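Bradwood Handheld Gripper Kit – Class & Club Set

Used by the Greenwood robotics club, sold to any school or club that asks. Ships in January, orders open now.

What it is

A hand-held two-finger gripper for student teams. No arm needed. Kids hold it, squeeze, pick things up, put things down, and find out why the easy ones aren't easy. Set is 2 grippers so partners can work one table together. Black body, blue rubber finger pads, linkage out in the open so you can watch it move.

Designed by Graham Blackburn for the club's tabletop sorting project, then cleaned up so other groups could build it. Dymphna Gallagher wrote the lesson cards.

In the set

2 hand-held grippers, assembled
Spare finger pads, blue, one pair per gripper
Hex key and spare screws
Lesson cards, 15, printed both sides
Score sheets for the sorting challenge – copy as many as you want
Storage bag

Not in the set: things to pick up. Raid a toy bin and a kitchen drawer. Mix of hard, soft, round and flat is best.

Specs, short version

Operation: manual, trigger squeeze
Batteries: none
Finger pads: rubber, replaceable, pull off and push on
Rated cycles before pad check: 1000
Hand: left or right
Age: middle school and up, younger with a grown up at the table
Warranty: one school year, pads not covered

How clubs run it

Table, cloth, open box. Scatter the objects. Two students, one gripper each, clear the table into the box. No hands. Then unpack it agian, which is harder. Rotate partners.

Soft toys first. They forgive a bad angle. Blocks next, then anything with a lid. Jars last, plastic only for the first few meetings please.

Card 4 is the handoff – one gripper passes to the other in the air. Expect drops. Card 9 has students write the steps out before they touch anything, then follow only whats written. Good lead-in to programming the arm if you have one. We use the Vurkach bench arm with ours, the adapter plate is a separate order.

Cindumine Cup teams: the kit is legal for practice but not for the match itself, check your rule book for pad material before you copy our design.

Care

Wipe pads with a damp cloth. No alcohol, it makes the rubber go slick. Snug the screws at the start of each term, don't crank them. Keep the linkage clear of tape and yarn. If one finger lags behind the other, loosen the pivot a quarter turn and try it.

Table setup, sorting challenge

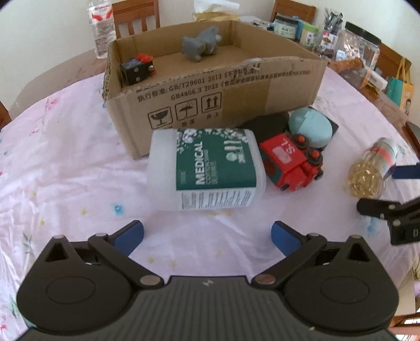 Can the grippers be shared by more than two students at a time?
Best with one student per gripper and the rest of the group scoring, reading the cards aloud, or resetting the objects. Swap every round.

Ordering

School purchase orders fine. Put the club name on the order, not just the teacher's, or it sits in the mail room. Replacement pads and cards sold separately. Big orders, more than one classroom, write first and Graham will sort out shipping.

Returns within the term if unused. Questions about the lesson cards go to Dymphna, questions about parts go to Graham.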